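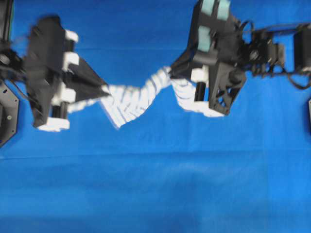 Homis 公開デモ記録データセット

概要
Skalholm の施設公開日に行った双腕ロボットの布操作デモを記録したデータです。来場者の前で実施した試行をそのまま収めており、失敗した試行や途中で止めた試行も除いていません。公開は2024年9月1日、収録は同年6月です。

収録内容
試行数:153
作業:白い布を左右のグリッパーでつまみ、青い布を敷いた作業面の上で保持・整形する
操作方式:遠隔操作
映像:頭部カメラ
付随データ:関節角度、グリッパー開度、操作者の指令値、試行ごとのメモ

デモの進め方
説明員が作業内容を話したあと、操作者が布をつかんで動作を始めます。希望した来場者14名にも操作してもらいました。来場者による試行は、メタデータの operator 欄が visitor になっています。練習用の試行は含みません。

ファイル構成
episodes/ 試行ごとの映像と数値データ
meta/ 試行一覧、成否ラベル、操作者区分
notes/ 説明員が当日つけたメモ(日本語、一部英語)
calib/ カメラと両腕の校正値

ラベル
成否は success、partial、fail の3種です。布が両方のグリッパーに保持されていても、ねじれたまま終わったものは partial としました。判定は Petov の担当者2名が別々に行い、食い違った試行は映像を見直して決めています。

既知の問題
・腕が速く動く場面では、グリッパーの輪郭がぶれて写ります。指先の位置を映像だけから求める用途には向きません。
・布がねじれて重なると、端の位置が映像から判別できないことがあります。
・試行メモは書き手によって細かさが違います。
・午後の一部の試行で、映像と関節角度の時刻がずれています。該当する試行は meta/ の sync_flag で確認できます。

個人情報
音声は収録していません。来場者の顔が入った区間は公開前に削除しました。氏名や連絡先は含みません。

利用条件
研究・教育目的での利用に限ります。再配布の際はこの README を添付してください。

担当
データ管理:Hooman Akbari(Petov)
データの誤りを見つけた場合は、試行番号を添えて配布ページの連絡欄からお知らせください。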